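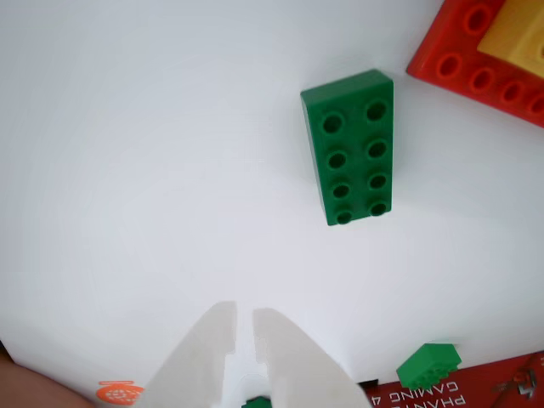 Green brick, studs up, red one in the corner.

June, a little after 4 in the afternoon

Well, the third glaze trial is out of the kiln and I am happier than I've been in weeks. The Bogale clay body took the ash glaze without crawling at the foot, and the color is a soft gray-green that Bethel says looks like pond water (she meant it kindly, I think). I had used 236 grams of the sifted ash, washed twice, and let the bucket sit overnight before I stirred it again. I do believe the sitting matters. The batch I hurried in spring came out gritty, and I kept blaming the sieve.

Hamisi Mugo brought over his two test bowls from the Trollarlow clay and we put them on the middle shelf, next to mine. His are pinker than either of us expected. One has a hairline running down from the rim — he'd like to blame my shelf, and I'd like to blame his thin rims, and we have left it there over tea. 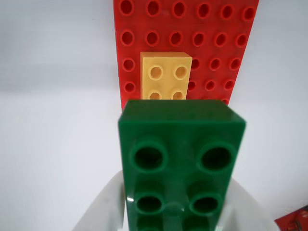 Notebook 2, p. 3

To carry on from the last page: the Postow ash is nearly gone. There is enough in the tub for one small batch and then we are on to the Grakon sack, and I want a proper line of tiles with the two side by side before anyone dips a real pot in it. Bethel Wubshet has offered to cut the tiles. Please stamp them on the back this time, dear colleagues, as pencil burns off and I spent a whole evening guessing.

Cones: the bottom shelf was clearly cooler, with the cone there barely leaning. The top one was flat on its face. I'll try a longer hold at the end and leave the damper where it is, so we only change one thing.

Still to do: wash the new ash, scrape the drip off the middle shelf, find the good brush. If you borrowed the good brush, I'm not cross, I would just love to have it back before the next glazing.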